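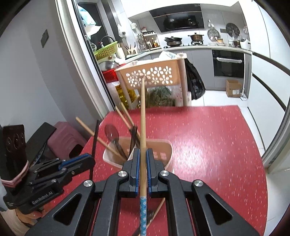 My mother kept every utensil of the house in one drawer, and this drawer could be opened only if you pushed your fingers inside first and pressed down the soup ladle. I grew up thinking all drawers worked like this. When I moved here I made the same drawer again, without wanting it, and for years I pressed down the same kind of ladle.

In March I finally emptied it. I did it on a Friday, after work, and I thought it would take until dinner. At 9 in the evening I was still sitting with a pile of things in front of me and eating bread with cheese, as I could not find a clean place to cook.

The idea came from Rosângela Paiva, who lived on my floor when I rented the room on Macedo street. She told me to put everything that is for eating or cooking on the table, all of it, and to return to the kitchen only what I can remember using. The rest goes in a bag for 40 days. If I go to the bag to take something out, it can stay. If I don't, it leaves the apartment. I like this rule very much, but I must confess I cheated with the corn holders.

The chopsticks were the first problem. I have some with a printed part in light blue, with little flowers, and I like them too much to use them for frying. So they became "the good ones", and the good ones were never used for anything. Now all the chopsticks stand together in the plastic caddy and I take what my hand finds. Maybe the flowers will wear off with time. I decided I can live with that.

The pizza cutter also lives in the caddy, with the wheel up. My sister says it is dangerous and that I should turn it around, but when the wheel is down I don't recognize the handle and I pull out the wrong thing. The turner and the spatula share the same space. It is a little crowded, I admit. Still, I can see what I own, and I could not say this about the drawer.

Then there was the question of the spoons. I found I had two kinds: the ones I bought and the ones which arrived by themselves, from picnics and offices and old roommates. The ones I bought are from a set called Istisano, very shiny, and too wide for my mouth. The others are darker and full of scratches, and they are more comfortable. I washed them all, put them on the table one by one and asked myself which one I would take for soup.
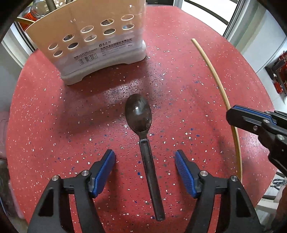
It was always the old kind. I gave the Istisano set to a colleague who has a big family, and she was so happy that I felt bad for not doing it sooner.

The white plastic basket was easier. Before, I used it for carrying things from one place to another when I clean, and between cleanings it wandered. Now it has a job: bottles. It has holes in the front, so if something leaks I will notice, and it is light enough to lift with one hand. I looked at nicer baskets in the Nestport catalog, but they cost more than I want to pay for a thing that holds bottles.

The storage cart stays next to the table and I use the lower shelf for greens, when I will cook them the same day. I know the refrigerator is better for them. But if I put them in the refrigerator I forget them, and on the cart I pass them every time I go for a glass of water, and then I feel guilty and I make soup.

What I still haven't solved are the plastic bags. I have bags with bags inside. I tried a Jirnel dispenser, a kind of tube you fix on the wall, and it fell twice in the first week, the second time at night. If you know a better way, please write it in the comments. The drawer is now for dish towels, and it opens with one finger.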